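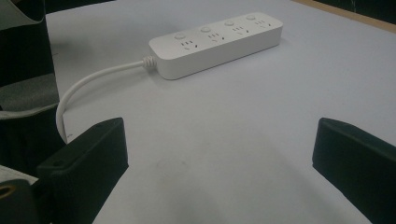 Reporting a near miss took longer than dealing with it, one fitter at the Grarngate site told us, and most of the time he dealt with it and said nothing. His remark came up in the first round of interviews and was repeated, in other words, at both sites. We use it as the starting point for this section, which looks at what happened to minor electrical near misses between the moment they were noticed and the moment, if any, when they were written down.

Figure 3. A four-outlet power strip with a button beside each outlet group.

4.2 Under-reporting of minor electrical events

The two sites used the same reporting form, supplied by Womico, but they handled it differently. At Grarngate the form was filled in on paper at the end of the shift and passed to the shift lead. At Dasgate it was filled in on a shared terminal near the stores window, and a copy went straight to the safety office. Both sites asked for the same fields: place, time, equipment, what was seen, and action taken. Neither site required a name, although almost all the forms we read carried one.

Over the study period the two sites together filed 970 near-miss forms. Of these, 133 concerned portable electrical equipment or its leads. The largest group dealt with trailing leads across walkways. Damaged plugs came next, followed by extension leads connected to other extension leads. Shock or tingling was mentioned in six forms, all of them from Dasgate.

We do not read the last figure as showing that Dasgate was the more dangerous site. In the interviews, workers at Grarngate also described tingling from hand tools, and two of them described the same bench grinder. No form for that grinder was found in the Grarngate file. When asked, the workers said they had told the shift lead and the grinder had been taken away. In their view the matter had been reported. In the shift lead's view it had been fixed, and the form was for things that were still open.

This difference in what "reported" meant was the most common cause of missing forms in our material. The written procedure at both sites stated that every near miss should be recorded whether or not it had been put right. Few of the people we spoke to had read that part of the procedure, and the induction talk did not cover it. The Mizuno checklist used for monthly walk-rounds did ask about unrecorded repairs, but the question was on the back page and was left blank on most of the copies we saw.

Fear of blame was raised less often than we had expected from earlier work. It did appear in connection with personal items brought from home, such as phone chargers and fans, which were not allowed on the shop floor at either site. Workers who found a fault in such an item had a clear reason to keep quiet, and several said so. At Dasgate the safety office had told staff in October that forms about personal items would not lead to a warning. Forms of this kind went up afterward, though the numbers are too small to test.

Length of service made little difference to whether a worker had ever filed a form. Shift pattern made more. Night staff at both sites said that the person they would normally tell was not there, and that by the morning handover the event no longer seemed worth raising. We return to handover practice in Section 4.3.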